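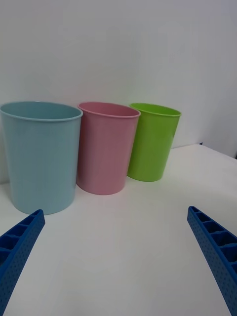
Ribbed blue gripper fingers and three plastic cups at the Grerell test bench.

ENDENVILLE — Grerell, an independent test shop for small automation gear, has published its comparison of two soft-finger grippers sold for light pick-and-place work. The short version: buyers should read the sales sheets with care.

The shop ran 500 grasps with the Zorkach finger set and 500 with the Maksymiv set, using the same arm, the same controller and the same kind of plastic cups. Zorkach missed or dropped 136. Maksymiv did a little better, and Grerell does not think the gap is worth paying extra for.

"Both makers say their fingers handle any cup you put in front of them," said Eleri Rosser, who led the tests. "We gave them cups. I would not sign off on either one for a line that runs overnight."

Tomos Rees, who set up the wrist camera, was no kinder about the software. Cups that overlapped from the camera's point of view were often read as one object — a problem neither manual mentions.
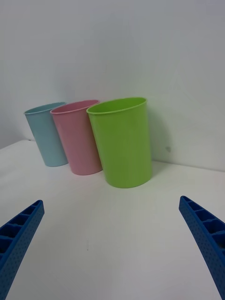

Will Grerell test the grippers on anything besides cups?
Bottles and small boxes are next, but no date has been set.

The full report runs 790 lines of results and includes every failed grasp. Grerell bought both finger sets at list price and took no money from either maker. Replies from the makers will be printed unedited if they arrive.

Press contact: Morfudd Eynon, Grerell, Endenville. Calls are taken until noon on Saturday.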